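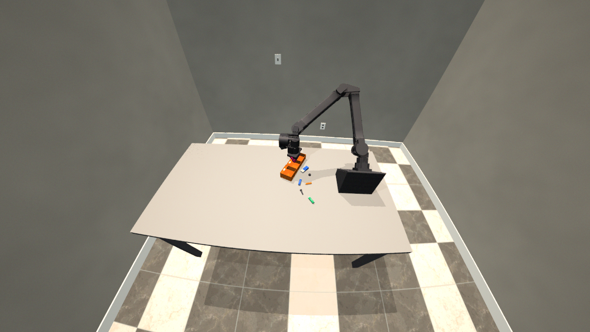

Large table, light top with a thin dark edge, legs set at an angle

Table with angled legs rocks sideways, bolts already tight
Furniture and Fittings > Tables and Desks

gikar51
Posted in December

I bought a large Drollora work table secondhand. The top is one piece with a dark edge band, and the legs lean inward toward the floor. Each leg bolts to a steel plate, and each plate is held to the underside of the top with wood screws.

All feet touch the floor. I checked with a sheet of paper under each one and it does not slide through. But when I lean on one end, or write quickly, the top moves sideways and then comes back. Front to back it is much stiffer. The leg bolts are as tight as I can get them with the supplied hex key.

The top measures 208 cm long. The seller had no manual and the Horimport page for this model now only lists spare feet. Do I need longer screws, a crossbar, or different legs? I would prefer not to put anything where my knees go.

marti_workshop
Accepted, 13 votes

If the feet are all in contact, leveling will not help. What you describe is racking. The legs are not braced along the length of the table, so the only thing resisting sideways load is the joint between each plate and the top. A small amount of play at the plate turns into a lot of movement at floor level.

Check the plates before buying parts. Empty the table and turn it upside down on a blanket, with a second person. Hold a leg near the foot and push it along the length of the table while watching the plate.

If the plate lifts off the wood at one edge, the screws have lost their grip. If the plate stays flat and the leg moves in the plate, the play is in the bolted joint. If neither moves and the top itself flexes, the top needs a stiffener.

For stripped screws in particleboard: drill out the holes, glue in hardwood dowel, leave it overnight, drill new pilot holes and refit. Longer screws will work only if the top is thick enough. Measure it first and leave at least 4 mm of material above the tip.

For play in the bolts: remove them, clean the threads, fit spring washers, and tighten with a proper wrench. The short hex keys packed with furniture do not give enough leverage.

For a flexing top: screw a length of steel angle to the underside along the back edge, running from plate to plate. It stays clear of your knees. Slot the holes in the angle so the wood can move with humidity.

old_varnish
2 votes

Push it against a wall. Mine rocked for years and I put felt on the back corners and forgot about it.

tm329
1 vote

Agree with the accepted reply, but I would go to the steel angle straight away on anything this long. Mine is a Gikar, shorter than yours, same style of leg. I redid the screws twice and they worked loose again within months. With 40 mm angle along the back it has stayed put. Cost was roughly 51 dollars including paint, most of it for the cutting.

gikar51
Comment on the accepted reply

Two plates lift at the inside edge. The screws turn freely by hand. Dowels ordered.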